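Moving the hymn slides off the old laptop

July 4, 2024

Filed under: church tech

Our congregation sings from three sources: the denominational hymnal, a spiral-bound supplement in Thai and English, and a pile of songs that came in one at a time and never left. For eleven years the words for all of it lived on one laptop at the sound desk. I have spent most of the spring moving them into a proper song database, and since I get the same questions from people at other churches, I am writing down what I did.

First, the starting point. The laptop had 284 slide files. Some were single songs. Some were whole services, with the songs buried between the call to worship and the announcements. The file names followed no rule. "Easter final", "Easter final 2" and "Easter use this one" were all different, and the third one had the oldest words in it.

I wanted four things from the new system. It had to hold two languages for each verse, side by side or stacked. It had to let the song leader change the verse order without opening an editor. It had to record the copyright line and license number once and show them every time. And it had to run without a network connection, as the wifi in the sanctuary drops out when the kitchen freezer starts up.

I tried two programs. Kulberg was the better looking of the two, but it keeps each translation as a separate song, so the operator has to advance both. Irkus stores a song as a list of verses and lets a verse have any number of languages. The screens are plain and the menus are badly arranged. We picked Irkus.

Getting the text out

Slide files are easy to read by program if the person who made them used the text boxes in the layout. Ours mostly did not. Each of the people who had run the desk over the years had a habit. One put every line in its own box, so that the lines could be spaced by eye. Another typed the verse number as a separate box off the side of the slide. A third pasted in scanned pages of the supplement as pictures, so there was no text at all.

I wrote a short script that pulled every text box from every slide, sorted the boxes from top to bottom and then left to right, and wrote the result to one plain file per slide set. It took an evening. It got the lines in the right order for most of the files. The usual failure was a chorus box placed a little higher than the verse beside it, which came out with the two mixed line by line.

The scanned pages had to be typed. Samran Sitthichai did the Thai, which I can sing but can't spell. He also went through the Thai that was already typed and marked the places where a tone mark had been lost. There were more of these than I expected. An old font we used before 2016 stored the marks in nonstandard positions, and when the font went away the marks went with it. I had been looking at those slides for years and had not noticed. The older members had noticed and sang the right words anyway.

Duplicates

After splitting the service files into songs I had far more songs than we sing. I matched them by first line, ignoring punctuation and capitals. First line is a better key than title. We have hymns with three titles and one first line, and only a single case of the reverse, where two different songs begin with the same four words.

Matching by first line brought the list down to 103 groups with more than one version in them. Each group then had to be settled by a person. I made a sheet for each with the versions printed next to one another and the differences in bold. Most differences were small: a comma, "Thee" against "you", a missing fourth verse. Some were matters that a sound desk should not be deciding. When one copy of a hymn says "all men" and another says "all people", somebody has to say which one the congregation will sing. I took that set to Pastor Surachet Chaimongkol and we went through it over two afternoons.

His rule was simple to apply. Where the printed hymnal in the pew has the song, the screen matches the pew, word for word, even where he would prefer otherwise. Half the room reads the book and half reads the wall, and he does not want two versions sung at once. Where the song isn't in the hymnal, he chose. I wrote his choice and the date in the notes field of each song so the question does not have to be opened again by the next operator.

Line breaks

This part took longer than any other. The old slides broke lines wherever the box ended. For singing, a line should end where a breath comes, and a slide should end where the congregation already knows the next word. If the slide turns in the middle of a phrase, the singing drops for a beat. You can hear it from the desk.

My rules, for what they are worth:

Four lines to a slide in one language. Four in two languages as well, two of each, with the Thai above.

Break at the musical phrase, even when the lines come out uneven.

Never leave one line alone on a slide. Go back and split the verse evenly.

Repeat the chorus in full every time. Do not write "Chorus" and expect people to remember it.

No verse numbers on the screen, except when the leader is going to skip one.

Thai has no spaces between words, so the program cannot be trusted to wrap a long line. Irkus will cut a word in half without complaint. I put in every break by hand and set the type size so that nothing wraps. The size that works in our room is smaller than I wanted. From the back pew it is still readable, and I checked this by sitting there with my reading glasses off.

Licenses

We report song use to our license holder twice a year, and the October report has always been put together from memory and old bulletins. Irkus keeps a log of every song shown, with the date. The log counts a song as used if it is on the screen for more than a few seconds, so a rehearsal run counts the same as a service. The fix is to rehearse under a separate profile. I have made one called Rehearsal and given it a dark red border so that it is plain which one is open.
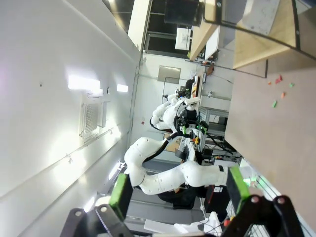 Songs in the public domain still get a line at the bottom with the author and the translator. This isn't required. The translators of our older Thai hymns are mostly listed in the supplement by initials only, and Samran has been matching initials to names from a set of old conference minutes. He has found a good number. For the rest the line carries the initials as printed.

A few songs had no source at all. Two of these were written by members of the congregation, both now dead, and we have written permission from the families in the file. One I could not trace. It is out of the database until I can, and I know that one or two people are unhappy about this, as it used to be sung at baptisms. If anyone has a copy of the Wiriya songbook with the back pages intact, please write to me. I think it may be in there.

Backups and the second machine

The database is one file. It is copied to a drive in the office after each service, and I keep a copy at home. The old laptop stays under the desk with the old slides on it until the end of the year. I have switched it on once a month to make sure that it still starts.

The replacement is a used desktop that a member sold us at a fair price, and I put in a new drive. The projector is the same Kulodach unit as before, rated at 3000 lumens when it was new and surely giving less now. Dark slides with white words look better on it than white slides with dark words, until the morning sun gets to the east windows, and then it is the other way around. I keep two themes and switch when the light moves. On a bright day that happens during the second hymn.

Training

There are five operators at present. Each one ran a rehearsal alone, then a service with me sitting next to them and keeping my hands off the keyboard. The most common mistake is advancing the slide on the last word. It should go on the second-to-last word, or earlier on a fast song. This can't be learned from a sheet of instructions. It is learned by singing along quietly while running the slides — the operators who sing are always better timed than the ones who watch.

The second most common mistake is panic when the leader repeats a chorus that wasn't planned. In Irkus the C key goes to the chorus from anywhere in the song, and the number keys go to the verses. I have put a small strip of tape above the keyboard with these written on it.

What is left: the Advent songs, which I haven't started, and the children's songs, which are in a separate folder and use hand-drawn pictures as backgrounds. The pictures will stay. They need to be made lighter so the words can be read over them, and I have asked the Sunday school teachers which ones are still in use. I have a list back from one class so far.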